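Chapter 2
Sorting the Tangle

Every home has a heap of chargers somewhere, and it is a wonderful place to begin the study of sorting! Tip it out on a hard, flat surface with plenty of light and enjoy the muddle for a minute.
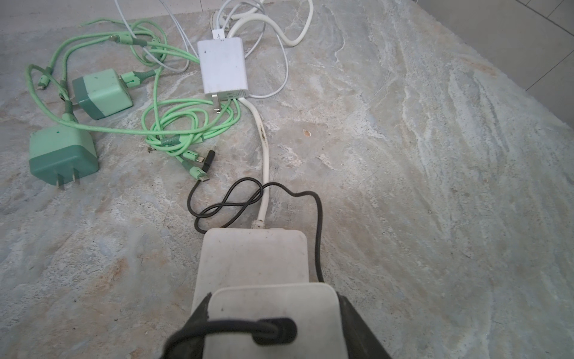
Start with colour, the quickest clue you have. Follow each cable with a finger from plug to tip (go slowly at the knots) and keep it beside its adapter if the two belong together.

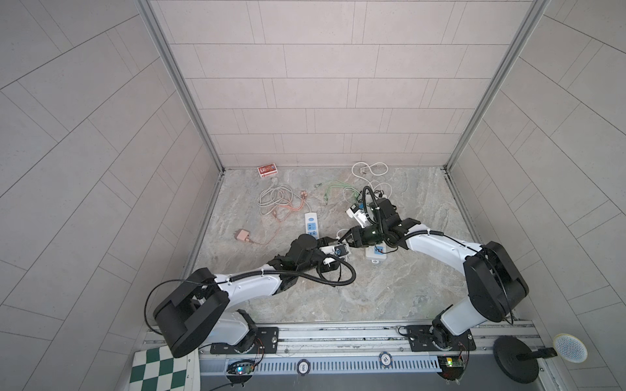 Fig. 2.1 Cables, adapters and power strips on a marble-patterned surface.

Power strips come next. They take up the most room, so give them a place of their own.

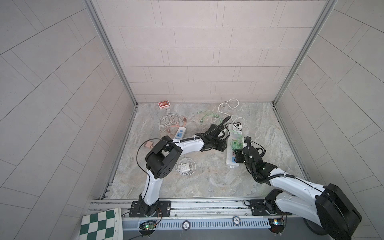
Now coil what is left, loosely, and label it. The Tistell exercise at the end of this chapter uses 125 cm cables, a lovely length to practise on.

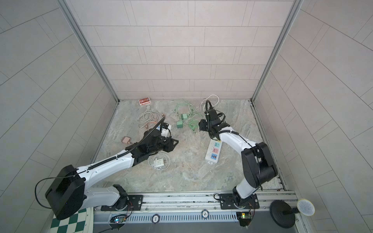

Gangadharan Lobo prefers to label before coiling, and says a tag goes on far more easily while the cable is still flat. Try both ways on Tuesday and compare.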